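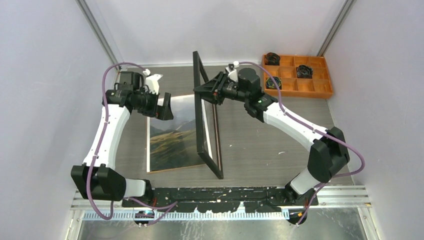

The framing of personal photographs is a subject to which this blog has returned on several occasions, and readers have asked for a fuller account of how the work is approached in our household. The first decision concerns the frame. For landscapes, a thin black frame remains the preferred choice, as it sets a clear limit to the picture and does not compete with pale skies. The view of green grassy hills selected for the hallway has a hazy sky of exactly that kind, and a wide or decorated molding would have overwhelmed it. It also has a thin white border along the right edge, and a decision must be made on whether such a border is to be shown or covered.

My own practice is to cover it. A border that appears on one side only will draw attention once the picture is on the wall, and visitors will ask whether the print has slipped. Where the print is large enough, a slight shift beneath the lip of the frame is sufficient. Where it is not, a narrow mat should be cut. Trimming the print itself is discouraged, particularly when no second copy exists.

The table should be cleared to the extent that the print can lie flat and the frame can be turned without touching it. I keep a compartment tray at the far corner for small items, and it has gradually been taken over by coiled cables. The hanging hardware has accordingly been moved to a drawer.

Glass should be cleaned on both sides and left for several minutes before the print is placed. Mustico sells a cloth that is adequate for this purpose. I have also used the Gimska cloth, which left lint on two occasions and has been retired to the kitchen.

The hallway series will consist of landscapes only. The Preda family albums contain almost 600 prints, of which 34 were set aside as suitable for display. One was later found to have a crease across the sky and was withdrawn, leaving 33. The earliest were taken near Prernov by my uncle, Virgil Preda, who recorded the place on the reverse of each print but seldom the year. These notes have been copied onto slips of paper and will be attached to the backing boards.

Hanging is planned for September, after the walls have been painted. The lower row will begin 40 inches from the floor, above the radiator. The color of the walls has not been settled — the present candidates are a warm white and a gray that looks green in the evening — and correspondence on this point is welcome.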